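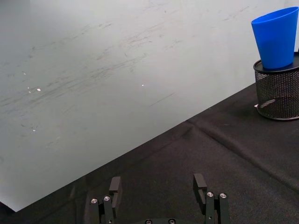 *The Jernico two-finger gripper, open, over a cloth-covered tabletop. A blue plastic cup stands on a black mesh container at right.*

**Jernico opens orders for tabletop gripper kit**

EDTHORPE – Jernico has begun taking orders for a parallel-jaw gripper kit intended for teaching laboratories and small workshops. The kit includes the gripper, a wrist-mounted camera, a mounting plate and a set of 14 practice tasks that can be carried out on an ordinary table. Deliveries are expected to start in November.

The practice tasks cover picking up, moving and stacking common household items. Each comes with a printed setup sheet and a short program that may be edited by the user. Jernico states that the kit fits most small arms already used in schools, and that installation requires only the tools supplied.

The company tested the kit at its Edthorpe site before release. A total of 194 test sessions were completed, and the results were passed to Conneely, the firm responsible for the control software. Changes made after testing include a slower default closing speed and a clearer warning when the camera cable is not seated. Owners of the earlier model will be able to install the new software at no charge.

Stistis, which will handle sales and repairs, has set aside 102 kits for the first round of orders. Schools and training centers may reserve up to 20 units each – larger requests will be placed on a waiting list. Replacement fingertip pads will be sold separately.

The arm itself is not included. A list of supported models, along with the full user manual, is available from Stistis on request.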